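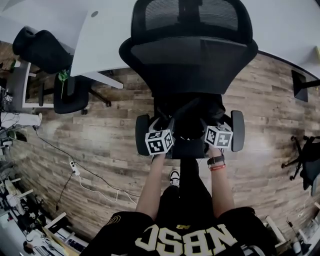
Good morning, and welcome to the Ellstead session on knitwear and outer layers. My remarks today concern the long cardigan coat, which returned to the shops last fall and has kept its place into spring. Before we turn to fabric, consider how people dress on an ordinary day indoors. A black jersey with large cream lettering across the chest, a wristwatch, a red wristband: these are clothes for sitting and reaching, and any coat we sell must go over them without a struggle. Block letters show well under an open front. They disappear under a buttoned one, and buyers should keep this in mind when ordering closures.

Next, weight. The Ploreck coat is made in two weights of wool. The lighter one hangs straight from the shoulder and suits a store that heats its floor. The heavier one holds its shape at the hem, but it adds bulk under the arm. Ploreck has cut 3,000 pieces for the season, most of them in the lighter weight. (Pause here and pass the samples along the front row.)
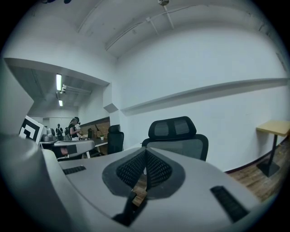
The sleeve deserves equal care. Utov sets its sleeve low, with a wide cuff that may be turned back once. Lu prefers a narrow cuff and a raised shoulder seam. Customers who wear a watch tend to ask for the wider cuff, and our fitting staff have been advised to offer it first.

On color, we recommend three shades: oatmeal, ink and a dull brick red. Brick has sold slowly in the long length. It should be ordered in the short length only until the June review.

Tamsin Marchetti will take questions on sizing after the break. Order forms are on the table by the door and should be returned to her before lunch.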